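Packing light with Nhi Trình

Posted 13/09/2024 in People, by Nhung Âu

Caught Nhi between trains, more or less. She had a flat white going cold and 40 minutes on the parking, so this is going up nearly as I typed it. Sorry in advance.

For anyone new: Nhi runs the packing evenings above the Gerard bookshop in Prurton. You bring your own case, you bring what you think you need, you go home with half of it back in the drawer. She used to work in hotel laundry, nine years, mostly sheets. That's where the folding comes from.

"I hated folding," she says. "Hated it. You stand there and it's another sheet and another sheet. Then I went travelling with one bag and I thought, oh, I know how to do this and other people don't."

Where do people go wrong? Straight in, no pause. "They start with small things. Socks, chargers, little pots of cream. They tuck them in all the corners and feel very clever. Then the big soft thing comes last and there's no place for it, so it gets punched in on top."

So big soft thing first. Towel, blanket, jumper, whatever is the largest flat bit of cloth you own up to. Fold it to something like the shape of the case floor and lay it down. Doesn't have to be neat. She was firm on this, tapped the table.

"If it's a bit crooked, leave it. I see people take it out four times. It's a suitcase. You are going to shake it down a flight of stairs."

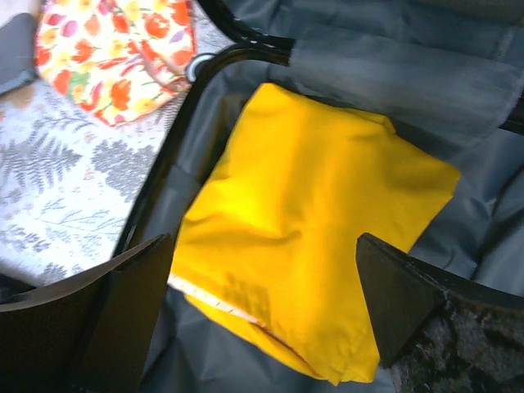

Yellow cloth folded in the case, grey lining behind.

The colour came up too. Nhi likes one loud thing in every bag. Reason being you open the case at midnight in a strange room and your eye goes to it, and then you know where everything else is in relation. Grey lining, black shell, navy clothes, you're rummaging in a cave. "My sister packs all black. All of it. She phones me from the hotel asking where are my tights. How would I know where are your tights."

We got onto rolling. I am a roller. She isn't, or only for T-shirts, and she gave me a look. Rolled things leave gaps, she says, and they spring open when you lift one out. Folded things stay where they were put. I said I'd been rolling since school and my bags are fine. She asked to see my bag. I changed the subject.

Dividers, then. The fabric flap inside the case, most people never do it up, or they do it up over nothing. She uses it for the flat stuff that creases, shirts mainly, and anything you want on the first morning. Shoes other side, soles out to the wall. Wash bag last, always, near the zip.

"At the airport they want the liquids. You want to be the person who opens it this much," and she holds her hands a few inches apart, "not the person with everything on the floor."

What about coming home? I always find the same clothes take up twice the room. Nhi laughs at that, says it's the commonest question she gets, that and irons. Dirty washing gets scrunched becuase you've stopped caring. Fold it. Same folds as on the way out, takes five minutes, you put it straight in the machine when you get in anyway.

Does she own a lot of cases? Two. One big, one cabin. She had a third, an expensive one, with a lot of compartments, and gave it to her neighbour. "Compartments decide for you. I don't want to be told where my hairbrush goes."

Her own list for a long weekend: one pair of trousers on, one in. Three tops. A jumper that can be worn to dinner. Big cloth of some kind that can be a towel or a scarf or a blanket on the coach. A book, paper one. She'd take the cloth over the second pair of trousers if it came to it.

Last thing I asked was about her mum, who apparently packs a rice cooker. Yes, true. Every trip. Goes in the middle with the clothes around it and it has never once been dented. "So she's better than me," Nhi says, and then the parking ran out and she was off down the stairs with her coat half on.

Packing evenings start again next month, upstairs at Gerard, bring a case. Places go quick so ask at the till. There's tea but bring you're own mug.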